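**Can a robot fold your shirt?** Ads for home robots love to say yes. I'm not so sure, and I help build one.

Nayeli Lozano and I work on ours in a shared workshop called Sisia. It has one job: pick up clothes. That sounds easy. Try it wearing oven mitts, with one eye closed, and see how you do!

A cup keeps its shape when you grab it. Cloth doesn't. It bends, bunches and slides, and a robot has to work out where the edge went - again and again. Ours took 18 weeks to build and over 800 tries before we'd show it to anyone.

Look at the two black fingers pinching purple cloth first, then beige.

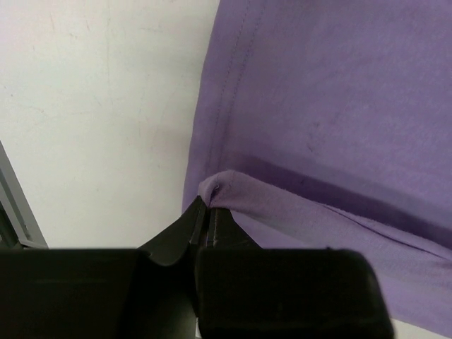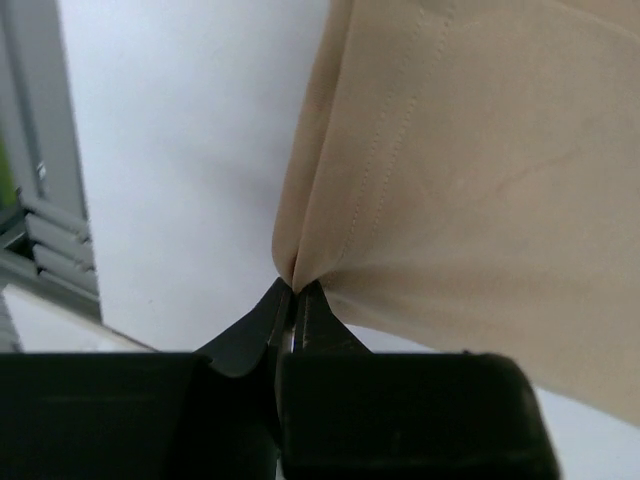
## So is it smart?

I wouldn't say so. Holding a bit of cloth isn't folding it. When an ad shows you a robot with a neat pile of laundry, ask how many tries it took.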